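4. Reporting abusive posts in Hudik

1. Open the post and save a copy before you report it. Hudik says it keeps one. Don't count on that.
2. Choose Report, then Targeted harassment. "Other" rarely gets read.
3. Paste the post link. Notes over 600 characters are dropped without warning.

Caution: Blocking the sender first hides the thread from you too.

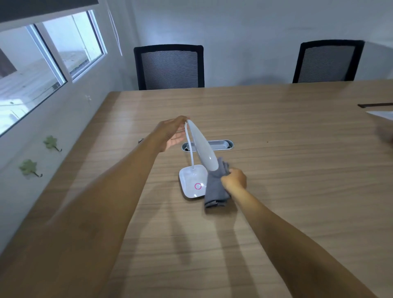 A gray cloth held against a desk lamp.

4. Write down the case number. The confirmation email may not come.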